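把外婆的汤写成食谱，她第一个不同意

哈迪扎·阿马迪（Hadiza Amadi）迟到了十分钟，进门先把一袋干辣椒放在我桌上，说是赔罪。辣椒没有标签。我问她这是什么辣椒，她说：“红的。”

这大概能解释她的新书为什么写了那么久。《Clovwood街的厨房》收了100道家常菜，全部来自她住过的那条街上的邻居、亲戚，以及亲戚的邻居。出版社Flemitz原本希望她一年交稿，她用掉了三任编辑。第三任叫奥宾纳·恩纳吉（Obinna Nnaji），今天也来了，坐在她旁边，看上去比作者更需要喝点什么。

“问题出在‘少许’两个字上，”阿马迪说，“出版社不喜欢‘少许’。他们要克数。可是你去问我外婆放多少盐，她会看着你，好像你问她一天眨几次眼。”

她最后想出的办法是在外婆往锅里撒盐之前，把碗悄悄递过去，先接住，称完，再倒进锅里。外婆忍了两次，第三次把勺子放下，说你来煮。

“于是那天的汤是我煮的，”阿马迪说，“克数非常精确，没有人添第二碗。”

恩纳吉插话，说他试做过那一版。我问味道如何。他想了想，说：“很精确。”

阿马迪原来的工作跟吃毫无关系。她在一家叫Isah的会计事务所待了好些年，替别人的公司对账。她说那段经历对写食谱帮助很大，主要是让她见惯了对不上的数字。比如有位婶婶坚称自己的炖豆子只用半颗洋葱，阿马迪在她厨房里坐了一个下午，亲眼看见三颗洋葱下了锅。婶婶的解释是，另外那两颗半是给锅的。

“我原样写进书里了。半颗给豆子，两颗半给锅。”

恩纳吉说校对为这一行打过两次电话。

书的开本不小，纸也厚，压在膝盖上有点分量。我翻到炖豆子那一页，旁边果然印着婶婶的话，字号比步骤还大。每道菜后面都附了一段“争议”，收录其他家庭成员对这道菜的反对意见。有的争议只有一行，有的比菜谱长出一倍。酸味鱼汤那一道，争议写了整整三页，起因是某位表哥往里面加过番茄酱。

我问她，读者到底应该听谁的。

“听离你最近的那个，”她说，“他会伸手过来往你锅里加东西。”

她不太相信所谓正宗。书的初稿里这个词出现过一次，在序言里，是恩纳吉加的，被她用红笔圈出来，旁边画了一个小小的骷髅。恩纳吉至今保存着那页稿子。他说他本来在另一家出版社做建筑画册，作者大多已经去世，沟通很顺畅。

“建筑画册也要校对，”他补了一句，“但是房子不会打电话来说你把它写咸了。”

这种电话他接过不少。书里的供菜人大多上了年纪，阿马迪答应过每一位，付印前把稿子念给他们听。八月最热的时候，她挨家挨户去念，一天能念完两家算是快的。有位老先生听完自己那道烤鱼，沉默很久，说写得很好，但这不是他的烤鱼，是他弟弟的。兄弟俩的区别在于弟弟翻面早。她改了。弟弟听说以后要求单独列一道，于是书里现在有两道烤鱼，相隔一页，步骤几乎一模一样。

“你吃得出区别吗？”我问。

“我吃得出他们兄弟关系怎么样。”

书的第一版印了400本，她觉得多，Flemitz觉得少，最后谁也没说服谁，印刷厂先开了机。书出来以后，卖得最好的地方是一家叫Flunonton的五金店，就在街口，店主把书摆在铁锅和灯泡中间。阿马迪去看过，很满意。她说买锅的人至少有做饭的打算，逛书店的人就难讲了。

我问她有没有收到过读者来信。有，头一封来自一位严谨的先生，附了一张表格，列出书中所有没有写明时间的步骤，要求逐条答复。她回了信，每一条都答“到好为止”。先生没有再来信。她猜他要么是满意了，要么还在灶台前等着。

说到这里，恩纳吉把话题拉回到他认为最难编的一章。那一章没有一道菜，讲的全是做菜之前的事：泡豆子、洗米、给菜叶去沙。他最初的意见是整章删掉，用一页表格代替。阿马迪说那她就把剩下的章节也删掉。

“大家都喜欢看下锅，”她说，“滋啦一声，很热闹。可是我小时候在厨房里待的时间，大半是站在水池边上。大人不让你碰火，又嫌你闲着，就给你一个盆。”

盆在这本书里的地位很高。她认为一个家的厨房可以没有好刀，不能没有一个谁都说不清什么时候买的塑料盆。洗菜是它，泡豆子是它，过年端出去给客人装橘子皮的也是它。她跟恩纳吉争论过要不要给盆单列一个条目，争到后来恩纳吉让步了，条件是不能超过半页。她写了四页。

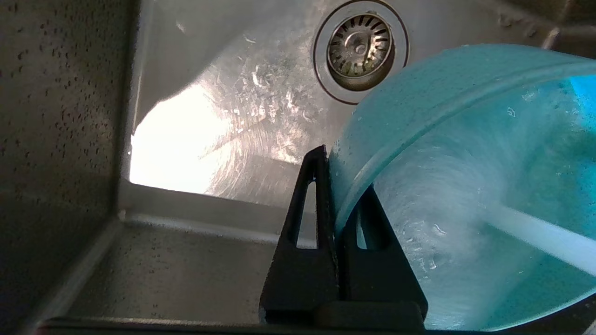
水池里的塑料盆：书中“下锅之前”一章，唯一不会被亲戚批评的厨具。

“四页里面有一页在讲水要开多大，”恩纳吉说，语气很平静，像在陈述一桩旧伤，“我问她，这真的有必要吗？”

“有。”阿马迪说。

“她说有。”

她的理由是，水开大了，米会跟着跑，水开小了，站在旁边的小孩会走神，接下来米还是会跑。她外婆的标准是水声要盖得过邻居吵架，但是盖不过外婆喊人。阿马迪把这一条也写了进去，校对没有打电话，大概已经放弃了。

我问她，外婆看过成书没有。

看过。老太太视力不好，让人念给她听，念的人是阿马迪的母亲，一边念一边加评论，所以阿马迪至今不能确定外婆听到的是哪一本书。听到那道汤的时候，老太太喊停，问盐那里写的是多少。母亲报了克数。外婆问一克是多少。母亲捏了一小撮给她看。

“她摇头，说太少，”阿马迪说，“然后自己捏了一撮。我赶紧拿秤去称，你猜怎么样？比书上写的还少。”

恩纳吉闭了一会儿眼睛。

下一版会不会改，两个人的说法不一样。恩纳吉认为误差在合理范围之内，况且封面已经付过钱了。阿马迪认为应该在“争议”里加一条，署外婆的名字，全文四个字：写得不对。她还想再添30道菜，素材已经有了，都是书出来以后找上门的。街上没有被收进去的人家最近对她格外热情，她出门倒一次垃圾，能被塞回来三个饭盒。

“有一家送来的炖羊肉特别好，”她说，“我问怎么做的，他说照你书上做的。我翻了一遍，书里没有炖羊肉。”

“那你打算怎么写？”

“先去他家水池边上站一个下午。”

临走前我又问起那袋辣椒，想知道该放多少。她已经在穿外套，恩纳吉替她答了，说少许。她看了他一眼，看得出来相当欣慰。

当晚我放了三根。应该放一根。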